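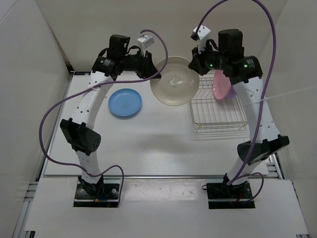
Print this page | E-mail this page

Unit 2: Budgeting a two-arm cell

Price the arms last. Start with the small items from Morard or Julell: plates, a dish rack, spare cables, gripper fingers. Allow $422 for these and order by October.

Each arm needs its own camera and cable. Add 13 percent for spares.

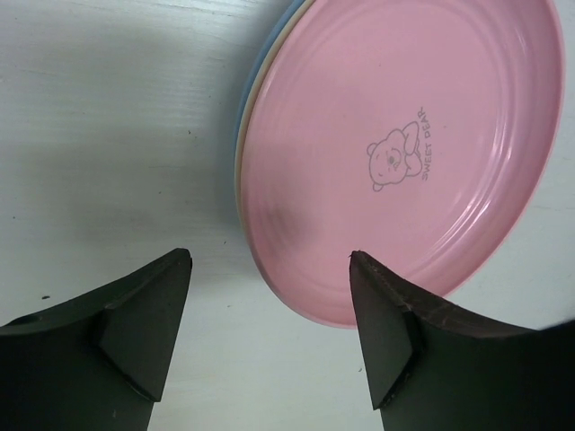

Stacked plates from the wrist camera.

Bring a one-page budget on Friday.

Comments

Nazanin Kordestani: Does the 422 include shipping?

Bronisława Czarnecka: No, put shipping on a separate line.

Nazanin Kordestani: Thanks. Julell quoted me $200 for cables.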